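Journals > Skestness Papers in Everyday Reading > September 2019 > Section 4

12 shares | 2 comments

4. Lettering that people live with

4.1 Packaging

Most work on legibility is done with black words on a gray screen, a place where few of us have ever bought lunch. We wanted to know what readers keep from the lettering they pass every day without being asked to admire it. To find out, we gave 37 adults a recall booklet, 20 minutes, and a pencil with no eraser. The booklet was built in Pikix, a layout tool we chose for its price.

Packages did well, though not in the way their makers might hope. Participants were good at color and at any large numeral. They were poor at small print, and several filled the space where it should have been with wavy lines, a fair account of how it is usually read. Labels that mix writing systems gave us the most useful drawings. Readers with no Chinese tended to recall the Latin letters and digits as text and everything else as shape, while readers of Chinese did close to the reverse. A label of this kind, with a year, a brand name in characters, and a short green mark that uses both scripts, is given in Figure 3.

Figure 3. Drink bottle label with numerals, Chinese characters, and Latin capitals (1987, 娃哈哈, AD钙).

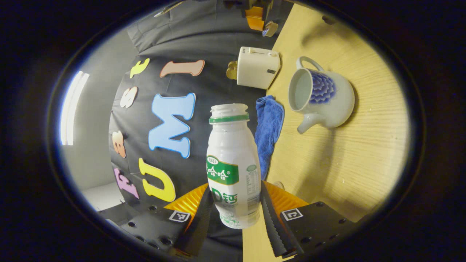

4.2 Signs made by hand

Handmade signs follow different rules, or follow the same rules until the good paper runs out. We scored them on the Widow scale, which rates spacing, size contrast, and line order. Spacing was the weakest of these — almost everyone who cuts out letters starts large on the left and grows thoughtful toward the right.

Size contrast held up better. Two-row signs with a small first line and a big second one were recalled from the bottom up, even by readers who swore they had started at the top. A change of color from letter to letter, as in the word "UMI" set in yellow, blue, and pink under a smaller "Fast," is common in this group.

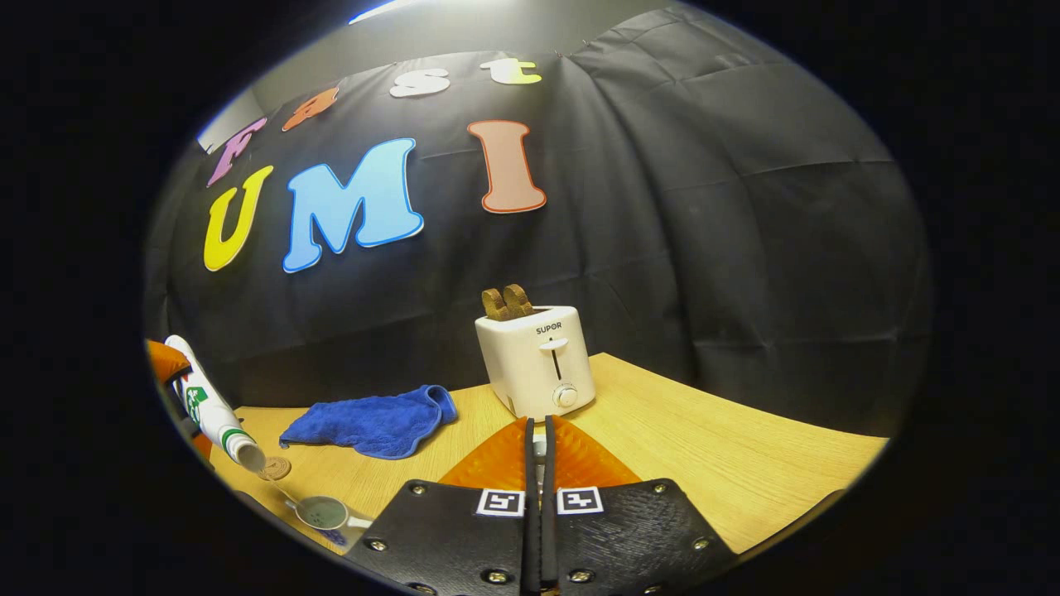
Color changes did slow the first reading a little in our sample, and nobody minded. When we asked for the signs again in December, the multicolored ones came back with the right letters in the wrong colors, delivered with great confidence. The Degefa correction for guessing lowers these scores but leaves their order alone. We had hoped it would also remove the participant who drew a horse in every booklet, but the horse falls within the permitted range.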